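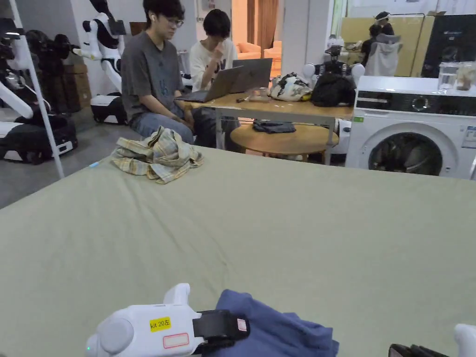

Search this site Go

Covered folding table

A covered folding table is a flat work table, dressed with a fitted or draped cloth, on which washed clothes and household linen are sorted, smoothed and folded. The word "folding" refers to the work done on the table. The table itself may or may not have legs that fold away, and in older usage the two senses are often confused. The terms laundry table, folding top and (in Gallton and the towns near it) dressing board are used for the same thing.

Covered tables are found in hand laundries, hotel linen rooms, sewing workshops, clothes repair shops and private homes. They differ from the ironing board in being wider than the garment laid on them, and from the cutting table used in tailoring in having a soft surface with a slight grip.

Top and frame

The top is normally a single flat board on a four-legged frame. Depth is limited by the reach of the worker, who must be able to smooth the far edge of a bath towel without leaning on the near one. Tops worked from both sides can be deeper. Height is set so that the flat of the hand rests on the surface with the elbow a little bent. A top that is too low causes the worker to stoop, and one that is too high lifts the shoulders during long sleeves and sheets.

Corners are rounded on better tables. A square corner wears through the cover and catches knitted cloth.

Cover

The cover is the part that most affects the work. A bare board lets cotton slide during the second and third folds, and a rough one pulls threads. Common covers are:

Plain-weave cotton. Washable, cheap, moderate grip. Wrinkles easily if not stretched.
Brushed cotton. More grip, collects lint, suited to silk and other slippery cloth.
Wool felt. Flat and heavy, stays in place without fixing, difficult to wash.
Canvas. Hard-wearing, often used in hotel linen rooms, leaves a faint weave mark on damp cloth.

Covers are fixed by elastic hems, tapes tied below the top, or clips. A draped cover with no fixing is the simplest form and is usual in homes and shared rooms. It creases where hands push across it. Light creases in the cover do not pass into the garment unless weight is placed on top, and most workers flatten them with the forearm between batches.

Colour is chosen for contrast. White linen is hard to see on a white cover, and dark garments hide lint on a black one. Mid-tone covers in grey, green or dull blue allow the outline of both light and dark garments to be seen, and muted greens are widely used for this reason. Patterned covers are avoided. Checks and stripes in particular make it hard to judge whether the edge of a checked shirt is lying straight.

An undercover of felt or thin blanket may be laid between the board and the cover. It softens the surface but makes narrow folds less crisp.

Method of use

Clothes are brought to the table in a heap, which is kept at the far side or at one end so that the area nearest the worker stays clear. One garment is drawn from the heap at a time, shaken once, laid flat and smoothed outwards from the centre.

Shirts with buttons are fastened at the collar and at one or two points below it, then laid face down. The sides are brought to the middle, the sleeves laid along the back, and the tail folded up. A T-shirt is handled in the same order without fastening. Trousers are folded leg to leg, then in halves or thirds. Towels are folded lengthwise first if they are to be hung and across first if they are to be stacked.

Finished pieces are not left on the working part of the cover. They are moved to a shelf, a side table or a low stool, sorted by kind or by owner. In small rooms the space beneath a neighbouring table is often used.

Small items such as socks and handkerchiefs are held back until the end. Helju Kalniņš, in her manual for linen-room staff at Hadgu, gives the opposite rule and has small pieces folded first, while the heap is still high and easily searched. Both orders remain in use.

Smoothing and re-folding

Cotton shirts taken warm from a dryer need little smoothing. Those dried on a line and left in a heap form set creases which the hand alone will not remove, and these are sprayed lightly and left flat before folding. Loosely woven checked shirting shows a poor fold more clearly than plain cloth, the lines of the check serving as a guide to the eye.

Re-folding is the term for opening and folding again a piece that has already been finished. It is done in shops after handling by customers, and in training, where one garment may be folded many times in a session. Lina Hamdan's notes from the Volgate laundry course set each learner 58 folds of the same shirt before moving to a second garment. The course later reduced this number.

Shared rooms

In homes, studios and workrooms the covered table commonly stands beside desks or other tables put to different uses, and people may be seated nearby at unrelated work. Two precautions are usual. Bags, pens and drinks are kept on the other table, ink and liquid being the main causes of lasting marks on covers. The heap is placed away from any passage so that sleeves do not hang over the edge.

Care of the cover

Covers in daily use are washed weekly, or at once after any spill. Cotton covers shrink slightly at the first wash and should be washed before they are cut to size. Lint is removed with a damp hand or a brush, working in one direction. Galtano, a maker of fitted covers, sold a reversible pattern in 2 colours, one face for light work and one for dark, but the double layer tended to slip and it was withdrawn.

A cover is replaced when the nap has gone from the middle. Wear appears first along the near edge, at the place where the hands return.

See also

Ironing board
Linen room
Set crease
Shirt board

Sources

Kalniņš, Helju. The Linen Room: A Manual. Hadgu. 192 pages.
Hamdan, Lina. Course notes on hand folding. Volgate.
Lencho, Zinash, and Degefa, Gadisa. "Cloth on cloth: grip and slip on covered tops". Gallton.

Contact Copyright Back to top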